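About the Skondard Robotics Club

Skondard Robotics Club is a student club based in the technology block at Skondard College. It is open to anyone in the sixth form or on a full-time college course, whatever subject they study. We meet in Room 292, which has the long benches and the extractor fan, and there is a smaller store next door where part-built projects are kept between sessions.

The club was started by Cillian Horgan, who teaches engineering and still runs it. It began as a lunchtime group building line-following cars from kits. Most of the members wanted to go on to something larger, so the college moved it to the end of the day and gave it a proper slot from 4 until 6. We now have about 80 members on the list across both years. Not all of them come to every session, and attendance drops during exams and mocks.

What we do

New members spend their first half term on the basics: wiring, safe use of the tools, simple programming and how to write up a test so that someone else can repeat it. After that they join one of the project teams. Each team has a student lead, a notebook and a shelf in the store. Teams choose their own project, but they have to explain to the rest of the club what they are trying to do and how they will know if it has been done.

At present there are four teams. Kuvolano is building a small wheeled robot that finds its way round the ground floor corridors. Siqueira works on sorting, at the moment with nuts and washers, and later with post for the college office. Gallon is the competition team. The fourth is the kitchen team, which has never settled on a name. 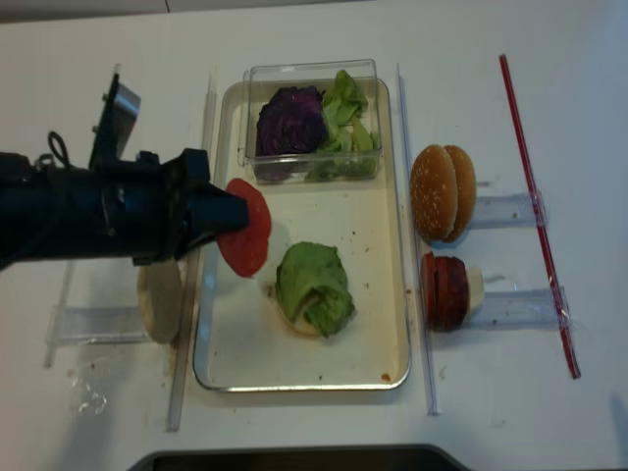

The kitchen team's task is to put together a burger from ingredients laid out on a bench. It was chosen because the parts are all different from each other and most of them are soft, so a grip that suits one is often wrong for the next. A patty can take a fair amount of pressure, lettuce folds over, and a slice of tomato has to be held by its faces and carried nearly upright before it goes anywhere near the bun. A good deal of the team's time has gone on the clear acrylic holders, which keep buns and patties standing on edge at the sides of the tray. The lettuce and the purple cabbage are kept together in a clear plastic container. Crumbs are a nuisance and the bench is wiped down at the end of every session. Food used in the project is not eaten.

Competitions

Gallon enters two competitions a year, one in February and one in the summer term. Places on the team are decided by the members themselves after a practice round in the autumn. Anyone may put their name down, including first years. Our best result so far is second place in the regional round. We have also been knocked out in the first heat more than once, generally with a flat battery or a loose connector, and the checklist on the wall of Room 292 dates from then.

Other teams do not compete, but they show their work at the college open evening. Visitors are welcome to ask the students questions.

How the club is run

Mr Horgan is present at every session, along with a technician when the workshop machines are in use. The day-to-day running is done by students. The team leads meet at the start of each half term to agree the budget and share out bench space. Minutes are pinned up in the room.

There is no charge to join. The college pays for tools and shared equipment, and each team has a small allowance for parts. Larger items have to be asked for in writing, with a price and a reason. We are glad of donated motors, cable, bearings and sheet acrylic in usable sizes, but we cannot take old computers or monitors as there is nowhere to put them.

Joining

You do not need any experience. Come to Room 292 at 4 and ask for one of the team leads, who will show you round and find you a place at a bench. Please tie back long hair and wear closed shoes. Members can join at any point in the year, though the first half term is the easiest time to learn the basics with others at the same stage.

Parents and carers with questions about the club should contact Cillian Horgan through the college reception.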